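Search this site
Search

Print this page
E-mail this to a friend

Putting the kitchen back together

January 7, 2020

The water came through the kitchen ceiling in April and I have only now finished sorting out what we lost. The insurance company paid $3319 for the cabinets and floor. It did not pay for the recipe box, which had been sitting on the low shelf by the sink.

There were 238 cards in it when my aunt Llinos Pritchard gave it to me. Most were in her handwriting and a few were in Uncle Bleddyn's, all of those for pickles. I dried what I could between sheets of newspaper. The pencil ones came through fine. The ink ones mostly did not.

I have been baking my way through the readable ones to see which are worth copying out again. The oat bread is good. The date loaf needs less sugar than the card says, and the card says it twice. 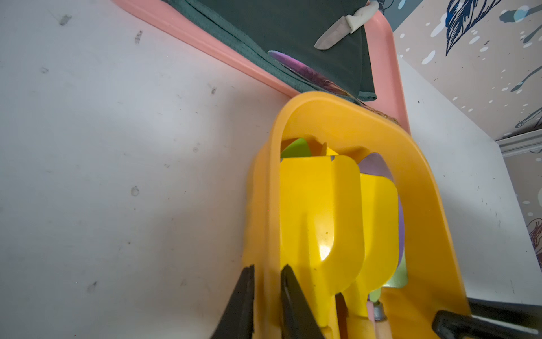
Spatulas in the yellow caddy.

Seren Kemeys lent me her typed copy of the honey cake, so I could compare it with mine. Hers has 4 eggs and mine has three. I made both. Hers rose higher, but mine kept longer, and by the end of the week it was the better cake. I have written both versions on the new card.

The plum dumplings are still a problem. The bottom half of the card is a blue smear, and the last line I can read is "leave until." Trefor Yorath thinks his mother made the same ones and rested the dough overnight.

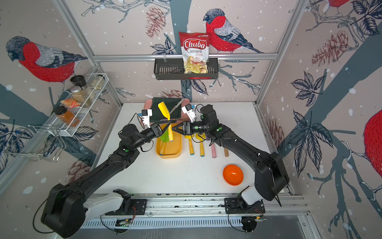
I tried it his way and the dough was too stiff to roll. Next time I will give it an hour and add a spoonful of milk. If that fails I will write to Märta, who has a drawer full of old church cookbooks and doesn't mind looking things up.

I am using plain index cards this time, and pencil. The box is going on top of the refrigerator.

Print this page
E-mail this to a friend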